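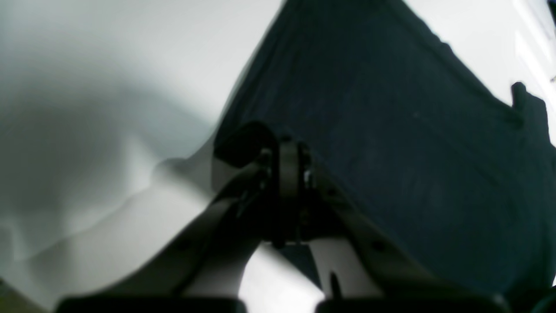
The Skonar starter kit has been out on our workbench since the middle of November, and I promised in the last issue that I would write it up properly once we had given it a fair amount of time. It is sold by Ranent as a first kit for people who want an arm to handle cloth, meaning towels, napkins, shirts and the like, and it comes with a gripper, a small camera that sits at the wrist, and a year of their Nindico software for teaching the arm its moves. I have a soft spot for anything that takes on laundry, so please read what follows with that in mind! Most of our trials have been with a white cloth and a navy one laid so that they meet, and the gripper brought right in at the seam between them, one finger over the white and the other over the dark. I like this as a test because it asks the camera to cope with very bright and very dark material in one view, and it asks you, the person doing the teaching, to decide exactly where one piece stops and the other begins.

Let me start with setup, which I had been dreading. The printed guide is short and friendly, and whoever wrote it has clearly sat next to a beginner at some point. You bolt the gripper to the arm, run one cable back along it, and let Nindico walk you through finding the open and closed positions. I had it moving before lunch on the first day, and I am a slow and fussy person with a screwdriver. The only step that gave me trouble was the cable clip nearest the wrist, which wants to go on before the camera and is shown in the guide as going on after. (Ranent tells me the guide has been corrected, so if yours arrived lately you may never run into this.)

The fingers themselves are the part I would most like to talk about. The kit comes with 2 sets, a broad pair and a narrow pair, and you can switch from one to the other with the small key in the lid of the case. The broad pair is kinder to thick towels and I would leave it on for most things. The narrow pair is better when you need to get under a hem or pinch a single layer, and I did come to enjoy that little moment when one layer comes up and the other stays put. It doesn't always happen, of course. On a thin napkin I would call it a fair chance on a good day, and two napkins at once on a bad one.

Then there is teaching, and I should say plainly that this takes patience. You guide the arm through the move by hand, Nindico records it along with the camera's view, and you do it again, and again, with the cloth lying a little differently each time. For a simple fold in half I recorded 41 passes over three afternoons before I was happy to let the arm try by itself. The software lets you throw out the poor ones afterward, and I threw out plenty, mostly the ones where I had sneezed or reached for my coffee. I would have liked a way to add a note to each pass, because by the third afternoon I could no longer remember which ones had the fold running toward me and which had it running away. A plain notebook did the job in the end.

The cloth matters more than I expected, too. Anything crisp and cotton behaves itself. Slippery linings are a misery, and fleece seems to hang on to the fingertips as though it didn't want to leave. If you are buying the kit for a particular job, do send Ranent a sample of your own fabric first – they offer a free trial on their bench and will mail you back a short report.

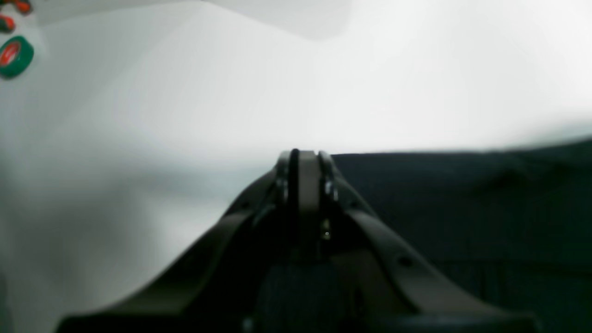 Zaki wrote in to say that the kit is fine for folding but that anyone thinking of paying for the yearly service plan should wait, as the fingertip pads can be bought separately and changed at home in a few minutes. I'm inclined to agree. The plan covers two sets of pads and a checkup by mail, and a busy shop would likely get its money's worth out of that, but for a hobby bench like ours it feels like a lot to pay for peace of mind. Zaki also asked whether the narrow fingers can be fitted to the older Skonar arm. They can, with an adapter plate, though the plate is out of stock just now and Ranent wouldn't give me a date.

So, would I recommend it? For a school club or a patient person at home, yes, and gladly. If you need something that folds a basket of mixed washing straight out of the box, I'd hold off and keep folding by hand for the time being. I am moving on to pillowcases next – the kind with the flap inside, heaven help me – and will report back. Readers who would like to borrow the kit for a week over the winter can put their name down by replying to this newsletter, and please mention whether you have an arm of your own or need to borrow ours as well. The case is heavier than it looks, so bring a cart if you're coming on foot.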